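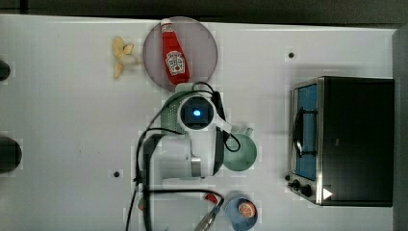

1. Thema und Fragestellung

Der vorliegende Bericht fasst unser Semesterprojekt zur Lebensmittelverschwendung in der Mensa Hestham zusammen. Im Oktober haben wir mit der Planung begonnen. Untersucht werden sollte, welche Speisen am häufigsten auf den Tabletts zurückbleiben und ob eine kleinere Portionsgröße daran etwas ändert. Die Anregung kam aus der Vorlesung zur Gemeinschaftsverpflegung, in der Tellerreste nur kurz behandelt wurden.

2. Vorgehen

Erfasst wurden die Rückläufe an der Geschirrrückgabe, jeweils während der gesamten Mittagsausgabe. Insgesamt liegen 364 auswertbare Tabletts vor. Geplant waren 400, ein Teil der Erfassungsbögen war aber unvollständig ausgefüllt und wurde aussortiert. Die Reste haben wir in sechs Gruppen eingeteilt: Sättigungsbeilagen, Gemüse, Fleisch und Fisch, Salat, Obst und Dessert sowie Soßen. Getränke blieben unberücksichtigt.

Gewogen wurde mit zwei Küchenwaagen, die uns der Caterer Pappas überlassen hat. Die Eingabe erfolgte in einer Tabelle, die Auswertung mit dem Programm Mamach. Beim Import gingen anfangs die Kommastellen verloren, deshalb mussten die ersten Messreihen noch einmal eingelesen werden.

3. Zuordnung der Reste

Schwieriger als erwartet war die Abgrenzung der Gruppen. Soßen auf Nudeln oder Reis ließen sich nicht sauber trennen und wurden der Beilage zugeschlagen. Ketchup aus der Selbstbedienung zählte nur dann als Soße, wenn er getrennt auf dem Teller lag. Bei Obst stellte sich die Frage nach den Schalen. Wir haben Bananenschalen und Kerngehäuse als nicht vermeidbar eingestuft und vor dem Wiegen entfernt – angebissene oder nur teilweise geschälte Früchte dagegen wurden mitgewogen.
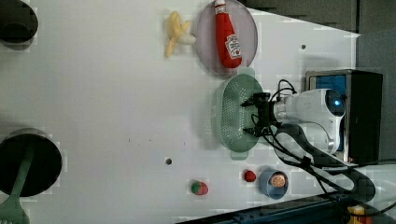
Abb. 2: Teller mit Ketchupflasche, daneben eine Spielzeugbanane

4. Ergebnisse

Den größten Anteil am Gesamtgewicht hatten die Sättigungsbeilagen, vor allem Reis und Kartoffeln. Danach folgten Gemüse und Salat. Fleisch und Fisch blieben selten liegen. An den Tagen mit kleinerer Standardportion und kostenlosem Nachschlag fielen die Beilagenreste geringer aus, beim Gemüse war kein klarer Unterschied zu erkennen.

5. Einschränkungen

Der Speiseplan wechselte während der Erhebung, die Tage sind daher nur bedingt vergleichbar. Auch wussten viele Gäste von der Messung – ein Aushang an der Rückgabe war Bedingung der Mensaleitung. Die Rohdaten liegen im Projektordner Trustitance, die Erfassungsbögen sind im Anhang abgelegt.

Stand: 10. März 2021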